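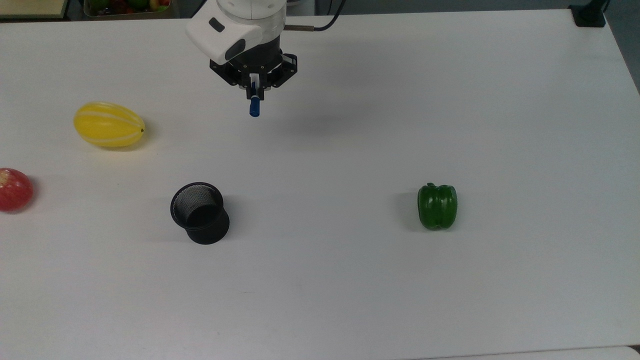 When Clutgate put its first arms on the packing benches in March, most of the talk was about how many of us would be let go. The answer so far is two, out of 30 on my shift. I think we have been arguing about the wrong number.

What changed is the work of those who stayed. I packed mixed orders for four years. A mixed order takes some judgment: what goes in first, what bruises, what can lie on its side. Now the arm does the placing and I clear its faults. On a bad shift last month I cleared 89. Each one is a few seconds of attention and then a wait for the next.

Management calls this lighter work, and my back agrees. But the pay grade for packers was based on skill, and the new grade, "cell attendant," sits one step lower. Sem Smits, our shift lead, argued against that and lost. The company says we no longer pack. We still fix every order the arm gets wrong, and to do that you have to know how to pack.

I am not asking for the arms to go. I would not want the lifting back. I want the grade restored, and I want attendants in the room when the next cells are planned. The Moya line is due for them next, and the people on it have not yet been asked a single question.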